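Notas para la charla «Enseñar con las manos prestadas»
Versión para leer en voz alta. Lo que va entre paréntesis no se lee (Kadri, va por ti).

Diapositiva 1. Título
(Esperar a que se sienten los del café.)
Buenas tardes. Me llamo Oksana Sydorenko y trabajo en el grupo de teleoperación de Nisville. Mi oficio consiste en sentar a gente muy hábil delante de una consola y pedirle que haga despacio, y muchas veces, algo que sabe hacer deprisa y una sola vez. Me quieren lo justo.

Diapositiva 2. De qué va esto
Hay dos maneras de enseñarle una tarea a un robot por demostración. La primera es cogerlo del brazo, como a un abuelo en un paso de cebra, y llevarlo por donde debe ir. La segunda es manejarlo a distancia y que se quede con lo que uno hizo. Para mover cajas, la primera va de maravilla. Para suturar, agarrar el brazo con la mano es como escribir a máquina con manoplas. Así que consola.

Diapositiva 3. Los números
(Rápido, que luego los preguntan igual.)
Tenemos 3409 demostraciones grabadas. De ellas, 2168 pasaron la revisión. En 582 el operador soltó el hilo a medio camino y volvió a cogerlo. No las tiramos, y ahora cuento por qué. Las otras 656... ah, no, las 656 son las de Kofi y van aparte, que luego me riñe. (Comprobar con Kofi si están dentro de las 2168 o no. Lo lleva prometiendo desde septiembre.)

Diapositiva 4. El trabajo visto de cerca
(Dejarla puesta un rato. No hablar encima los primeros segundos.)
Desde la consola uno cree que está cosiendo. Desde la muñeca del robot se ve otra cosa: mucho metal, muy poco sitio y un hilo con opiniones propias.

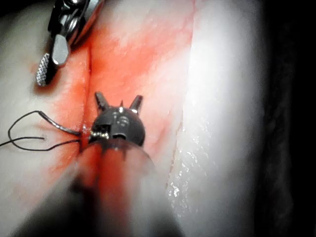 Dos instrumentos sobre la superficie de trabajo, con el bucle de sutura a la izquierda.

Fíjense en lo que ocupa la herramienta. El vástago de abajo se come una buena parte de la vista, y la incisión le queda justo al lado. Una persona en un quirófano ladea la cabeza y listo. La política aprendida no tiene cuello, y cuando el instrumento tapa lo que importa tiene que apañarse con la memoria. Por eso le damos también los fotogramas anteriores.

Y luego está el hilo. Todo el mundo me pregunta por las pinzas. Las pinzas son fáciles: tienen articulaciones, las articulaciones tienen ángulos y los ángulos se guardan en una tabla. ¿En qué columna se guarda un bucle?

Diapositiva 5. Los operadores
Vsevolod Dovhaniuk hace el gesto limpio, corto, siempre igual. Khrystyna Ostapchuk duda, corrige, se acerca otra vez. Yo estaba convencida de que íbamos a entrenar con Vsevolod y a darle las gracias a Khrystyna con una planta. Entrenamos con los dos por separado. El modelo de Vsevolod era precioso hasta el primer desvío de dos milímetros, y a partir de ahí se quedaba mirando al infinito. El de Khrystyna se equivocaba más y salía del apuro.
(Pausa. Khrystyna estará en la sala. No señalarla.)
De ahí que las 582 sigan en el disco.

Diapositiva 6. Cosas que haríamos de otro modo
Escalar el movimiento desde el primer día. Empezamos uno a uno por pureza y acabamos con operadores que respiraban como tiradores olímpicos.
Etiquetar sobre la marcha. Usamos Datiseck para anotar las fases (acercar, agarrar, pasar, tirar) y lo hicimos a posteriori, con lo cual pasé un mes discutiendo dónde termina «pasar» y empieza «tirar». Sigo sin saberlo. Imen, nuestra hoja de criterios, va por la versión once.
Cambiar la silla. La silla de la consola Hladun merece una charla propia, y no precisamente técnica.

Diapositiva 7. Lo que no hace
No decide dónde va la puntada. Eso se lo marca una persona. Tampoco anuda. Tenemos un vídeo en el que intenta anudar y lo guardo para las cenas.
(Si alguien pregunta por pacientes: no. Banco de pruebas. Repetirlo dos veces, que siempre hay uno que escribe.)

Diapositiva 8. Preguntas
Si es sobre latencia, contesta Vsevolod. Si es sobre los permisos de los datos, Kofi Dramani. Si es sobre la silla, me quedo hasta las siete.
(Llevar el adaptador. El de la sala no entra.)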